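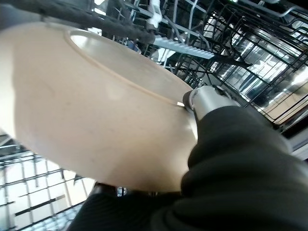

Who has to be holding the stop button when the robot is working in the kitchen?

The floor lead, and it has to be in their hand, with nothing else in either hand. A button on the counter or clipped to a belt doesn't count under the new draft.

I'm starting with that one since it's the question I got most after the last report, and it's also the rule people argued over the longest. So hello again, and welcome to the November update on the Luncombe kitchen rules. It's a bit longer than the last one. I had more to say!

Where we are

The house rules for dish work are now in their second full draft. The first one ran to 118 lines, and a fair number of those said the same thing in different words (my fault, I merged three people's notes late in the evening and hoped for the best). Aisyah Mangundap went through the whole thing with a pencil and turned it into eight sections. She also moved the stuff an operator needs in the moment onto a single card, so the long document can be long without getting in anyone's way. I like it a lot better. The crew at Brumside have been working from the card and asked for it in larger print, so we did that too.

Four of the eight sections are settled as far as I'm concerned: stop button, who may be in the room, breakable items, and cleaning the grippers. The other four are in decent shape but I wouldn't want them quoted at us yet.

Breakable items

This section changed the most. The old wording said the robot should handle ceramics "with care," which is a lovely thought and no use at all to a person deciding whether to let a run continue. The new wording goes like this. Before a bowl or plate is approved for a run, a person handles it, looks over the rim and the foot, and puts it aside if there's a chip or a crack they can feel with a fingernail. After a drop or a hard knock the piece comes out of use for good, even if it looks fine. The floor lead makes that call and the operator doesn't get a vote. We went back and forth on the last part — the operators felt a little insulted, I think — but the person driving the task is the one who most wants to finish it, and I'd like that pressure kept away from the decision.

There's also a line about reaching in. If something is stuck between the racks of a dishwasher, you stop the robot, you wait for the lead to say "clear," and then you put your hand in. You don't pause it. You stop it. Imhof asked us to spell out the difference between the two on the card, and they were right to ask, as our own people were using the words as if they meant the same thing.

Sleeves, cables and water

Imhof's reviewer spent an afternoon with us and sent back a very readable set of comments. Most were small. The big one was that our draft treated water as something that only matters at the faucet, when really you have to think about the dishwasher door, the counter edge, and whatever drips on the way from one to the other. We've rewritten the section so it follows the dish from place to place.

What's in it now:
Sleeves and covers are checked by hand before each session and swapped if damp.
Loose cable near the gripper gets looked at with the arm in its highest and its lowest working position.
The faucet stays off while an arm is over the sink, unless the run plan says otherwise and the lead has signed it.
Standing water on the counter ends the run. Dry it, then start over from the checklist.

I expect the cable rule to change. It's fiddly as written and two of our operators read it in opposite ways. Cemeck have offered to try their own wording on their own crew and tell us how it goes, which saves me a job.
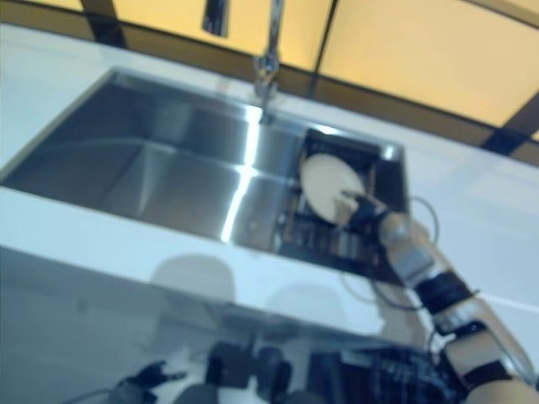
Plate and gripper at the drying rack.

Drying rack rule

I had assumed the rack would be the easy part. Our first version only covered where the plate goes. It said nothing about when the gripper is allowed to let go, and that turned into a whole conversation. We now ask for the plate to be resting in the rack before release, with the floor lead watching from the side and not from behind the arm. If the lead can't see the edge of the plate, they say so out loud and the operator holds. It slows things down a little. I'm fine with that, and I hope you are too.

One more thing we added: the second hand. The draft used to talk only about the hand doing the work. The idle one now gets its own line, and it has to be parked in an agreed spot and stay there until the task is done.

What I got wrong last time

I told you the training section would be finished by now. It isn't. I underestimated how long it takes to write something that works for a new hire and for someone who's been doing this for years. Aisyah thinks it should be two separate pages and I'm coming around to her view. I also said we wouldn't need outside review until the end, and clearly we did, so thank you for approving the Imhof visit on short notice.

Money and time

Spending is in line with the plan you signed. The print run for the cards came out of the materials line. I'd like to move what's left of travel into review time, so Imhof can read the next draft before it goes to Brumside. It's a small change but I'd want your okay in writing.

Next up

Finish the training pages, with Aisyah leading.
Get the cable wording back from Cemeck and pick one.
Send draft three to Imhof, assuming the travel money can move.
Settle what we write down after a near miss. Right now each site has its own form and they don't match.

If you'd like to see the card before we print more, tell me and I'll put a couple in the mail. Comments on the stop button section are welcome as well, though I'll warn you I've gotten stubborn about it.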